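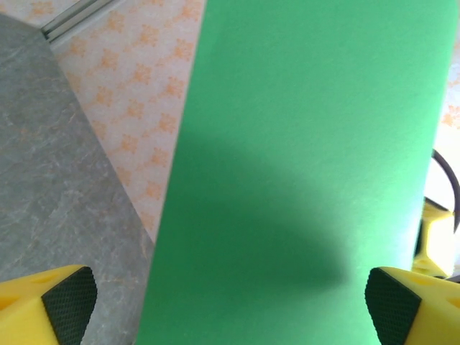 Wrist view, green sheet, fingers open. May, late afternoon.

What a day! I finally caught the fault, the one that has been eating my evenings, and I am far too wound up to sleep, so it goes in here while it's fresh.

The job was the green sheet again. Come down over it, close on the near edge, lift, fold, let go. Drarness (my name for the arm, the other one is Okow) had been doing it well all morning and I had run 60 folds without touching the stop button. Then on the next one it came down and just kept coming. The fingers pressed into the table, the wrist bent in a way I did not like one bit, and the motors started that awful low groan. I hit the stop. My hand was over there before I'd thought about it, which is the second safety matter of the day and I'll get to it.

So I went through the log line by line with a cold cup of coffee, and at line 2,498 there it was. The height estimate jumps by 6 centimeters in a single step. It thought the sheet was way lower than it was! I pulled up the wrist view and looked at the big soft shadow lying across the green, and I laughed out loud. The Prantl depth code was reading that darker patch as a dip in the surface. It was trying to reach the bottom of a hole that doesn't exist. I love this stuff, I really do.

I tested it by moving the lamp. Lamp high and to the side, bad jump. Lamp low, no jump. Back again, bad jump. Five tries each way and it never wavered — I don't think I've ever had a bug behave so politely.

Now the hand. I reached in while the arm still had power. The stop button holds the joints but it doesn't cut them, and I know that, I wrote it on the card taped to the shelf. No harm done, but the pads were still squeezed down on the table and they could have sprung. New rule from tonight: stop, then the wall switch, then hands.

Also the force limit was set to the Brivura default, far too high for a thin sheet. I've brought it way down. It should have quit pushing long before I got to the button.

Tomorrow: check the left pad for wear, rerun with the lamp high, and ask myself if Okow has the same setting. I bet it does.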